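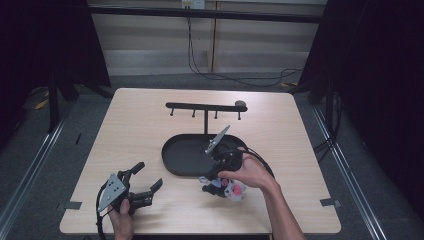

Figure 1. The sorting table with the tray and one of the small plush toys.

Sorting Small Soft Toys at a Shared Table
Project report, second-year Product and Materials course
Corentin Masson, Oliwia Urbańczyk, Lina Harb
Course supervisor: Adoración Ortuño
October 2019

1. Background

The Prenirska toy library lends toys to families in the neighborhood and also takes in donations. Most of what comes in is small and soft: plush animals, keychain toys, finger puppets, doll clothes. Hard toys go straight to a shelf by age group. Soft toys need more handling, and they had been collecting in bags in the back room since March. Sandrine Ferrand, who runs the library, asked our course for a sorting method that one person could follow at one table without moving around the room.

We took on the part of the work that covers plush toys small enough to hold in one hand. Large plush, costumes and anything with a battery pack were left out.

2. What we wanted to find out

We started with two questions. The first was whether a tray on the table helps or gets in the way. The second was which features of a toy should decide where it goes. The library had been sorting by animal type, and staff told us this caused arguments over toys that were not clearly any animal.

3. Table and materials

The table is light wood with rounded corners. We picked it over the white folding tables in the same room for its pale, plain grain. Dark and bright toys both show up well on it, and so does lint. On the white tables we kept losing sight of white fur and loose stuffing.

The rounded corners matter less for the sorting itself, but Oliwia had worked at a square table in the trial week and had a bruise on her hip from walking past it. We mention it in case the library buys another one.

The tray sits on the table with bare wood left in front of it. Toys are inspected on the bare wood and then go into the tray or off the table. Other materials were a roll of paper labels, a lint brush, a seam ripper, a bag for rejects and a record sheet. Labels and bags came from Kuster, the supplier the library already uses.

4. Method

Each toy was handled in the same order.

Take one toy from the bag and put it down in front of the tray.
Look at the front, then turn it over and look at the back.
Press the seams between two fingers and feel for gaps.
Pull gently on anything that sticks out: loops, ribbons, noses, eyes.
Decide on a group and write one line on the record sheet.
Put it in the tray, or in the reject bag.

The groups were Ready, Wash, Mend and Reject. In the first version we also had a group called Unsure. It filled up faster than the others, so we dropped it and made a rule that a toy with any doubt about its seams goes to Mend.

We worked in pairs, with one person handling the toys and one writing. Pairs changed at each session so that no one did all the writing.

5. Results

We sorted 675 toys in total. Of these, 262 went to Wash and 228 to Ready. The rest were split between Mend and Reject. The record sheets for the last two groups were not kept separately at first, and we do not give a number for each of them for that reason.

The tray helped once it had been moved back. In the early sessions it was close to the person sorting, and toys were inspected on top of the toys already in it. Some were picked up twice. With bare wood left free at the front, there was one toy in the working area at a time and the double handling stopped.

Sorting by animal was dropped after the first session. Color was tried next and also failed, because so many of the toys have several colors. The toy in Figure 1 is a good case. It has black, white and pink areas, with a bright pink patch against white fluffy material, and a loop in a pale blue-white. We wrote it down as pink, then as white, and Lina would have put it under black. Condition was the only feature on which two people usually agreed.

Loops turned out to need their own step. A loop on a small toy is often the part that has been pulled the most, and a loose one can come away in a child's hand. We added the pull check in step four after finding two toys with loops that came off when lifted. Both had passed the seam check.

White fluffy material was the slowest to inspect. The pile hides the seam, and it has to be parted with the fingers along the whole length. For these toys we allowed extra time and did not try to keep up with the writer.

6. Problems

The shadow of the sorter's own hands falls on the toy. We turned the table once to get better light from the window, which was fine in the morning and worse after lunch. A lamp on the far side would probably fix it, but we did not have one to test.

The far side of the table was hard to reach when seated. We stopped using it for anything except the label roll.

Record sheets were filled in differently by each writer. Corentin wrote full descriptions and the others wrote two or three words. The short version was enough for the library.

7. Recommendations

Keep the tray toward the back and leave the front of the table bare.
Sort by condition only. Do not sort by animal or color.
Check loops and other attached parts separately from seams.
Use short notes on the record sheet, one line per toy.
Keep Mend and Reject on separate sheets from the first day.

Sandrine Ferrand has the blank sheets and one set of filled sheets. The mending itself will be taken up by next year's group, who should ask her for the bag marked Mend before ordering thread.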